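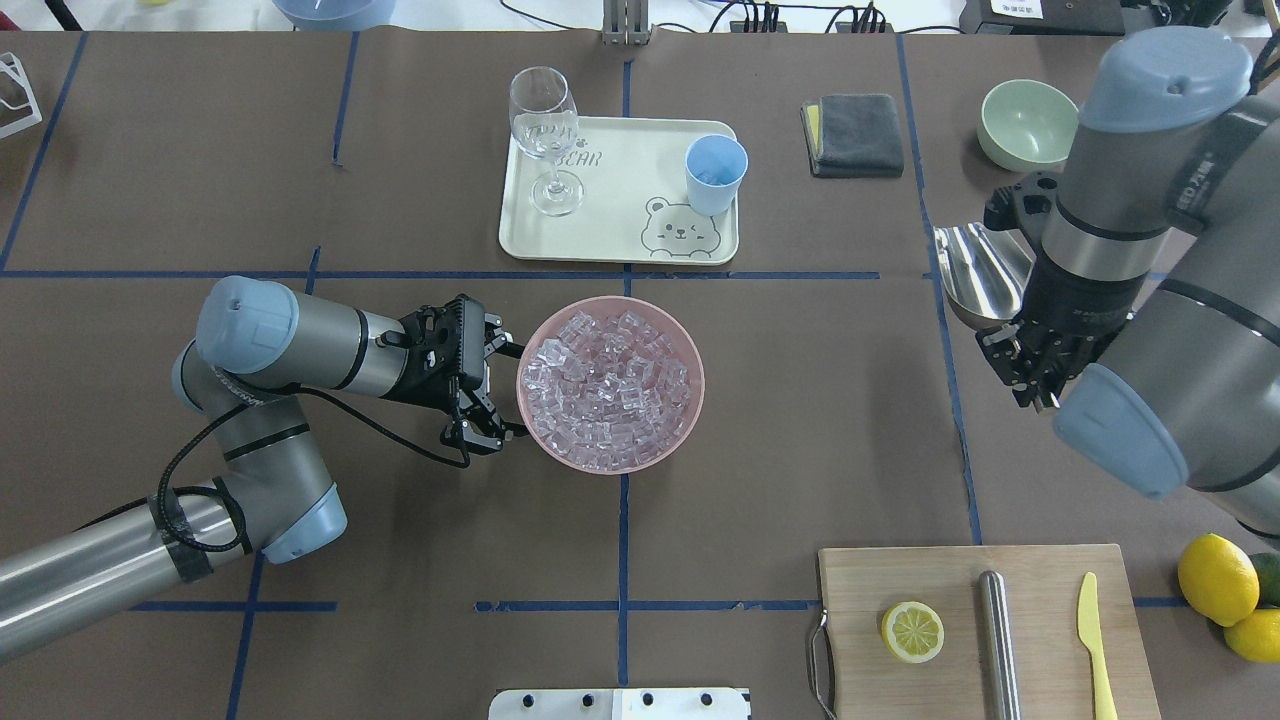

Figure 1. Two arms, one bowl of acrylic ice, and a drink nobody has ordered.

Week 9 handout
Can it do the chores yet?
Instructor: Celeste Echeverría
Lab section: Severino Nieto

Read this before Thursday's lab. Bring a pen, because you will be filling in the score sheet by hand, a chore we have not managed to automate either.

1. The short answer

No. You may now go home, except that attendance counts.

The longer answer depends on what you mean by "do," "chore," and "yet." Last week we covered factory work, where an arm welds the same seam on the same door all day and never has to wonder where the door is. People have had machines like that for decades, and they are very good. This week we move to kitchens and small shops, where the objects wander, the bowls don't match, and half of what you need to pick up is round.

2. Why drinks?

Pouring, scooping, cutting and mashing are all in one small job, and most adults can do it while talking. Look at Figure 1 and ask what each item wants from a hand. The bowl of ice wants a scoop, and the scoop wants a firm grip at a fixed angle. The stemmed glass wants hardly any grip at all. The muddler wants to be held tight and pushed down, which is the opposite of what the glass wants, and the glass is where people usually put the muddler. (Please use the cup.)

Then there is the folded cloth. Students always skip the cloth. A cloth has no fixed shape, so there is no single right place to grab it, and once you have grabbed it, it is a different cloth. Wiping a table is still one of the better ways to embarrass a research group.

3. Things that make it hard

Clear objects. Many depth sensors work by bouncing light off a surface and timing or measuring what comes back. Glass and clear acrylic let a good deal of that light through and bend the rest. The machine may decide that your wine glass is a hole in the tray. Shiny metal has the opposite problem – a curved steel scoop sends light off in all directions and can show up as a smear.

Piles. One cube on a table is easy. A heap of cubes is a negotiation. Push on one and five others move, and any plan made from the first look is now out of date.

Two fingers. You have five per hand and a palm, and you cheat constantly. You roll things, pin them against your shirt, and catch them with a hip. A two-finger gripper can pinch. Everything on the table has to be turned into a pinching problem first.

Two arms. Twice the reach, and a new hobby: not hitting yourself. One arm can steady a bowl while the other scoops, but both have to agree on when that is happening. Waiting politely is the usual solution. It is also why the videos you see online are so often sped up. Check the corner of the video for the multiplier before you forward it to your mother.

4. A worked case: Okoth

Okoth is the drinks task written up in your course reader. The team started with 928 demonstrations, in which a person steered the arms through the job, and trained a policy to copy them. Moving the cup went well. Scooping was fair. Anything after scooping depended on how scooping had gone.

They then collected more, up to 2,820, and spread the objects around so the bowl was not always in the same spot. The scores rose on placements the policy had seen. Swap in a bowl of another depth and they sank again. Severino's margin note in the reader says "it learned the bowl," and I have nothing to add to it.

Compare this with Pralix, the shelf-stocking trial from Zitwood. It had only 271 demonstrations and looked far better on paper. But Pralix handled one size of box on one height of shelf. Before you say which system is "ahead," write down what each one was allowed to ignore.

5. How to read a claim

When a company says its machine can make a drink, find out:

Who set the table, and did they set it the same way each time?
Was a person steering, watching, or at lunch?
What counted as a success? (In one Netix report, "served" meant that the cup had been touched.)
How long did one try take, start to finish?
Who cleaned up?

The last one is a serious question. A chore includes the boring ends. If a human has to lay out the tools, refill the bowl, and mop the floor, you have bought a very costly way to do the middle.

6. For lab, Thu 10 June

Work in pairs. Pick one step of the drinks task and write it out as instructions for a gripper that can open, close, move, and turn. No other verbs. "Grab the muddler" is too vague; say where on the muddler, from which side, and what tells you that you have it.

Your partner then follows the instructions with 2 fingers of one hand, eyes on the table, doing exactly what the page says. Mark the line where it first goes wrong. Fix that line and go again. Most pairs get through the lemon in an hour.

Hand in both versions, with the crossings-out. Do not recopy them neatly.

Reading for next week: the Okoth chapter, the second half, including the appendix on dropped objects. It is long.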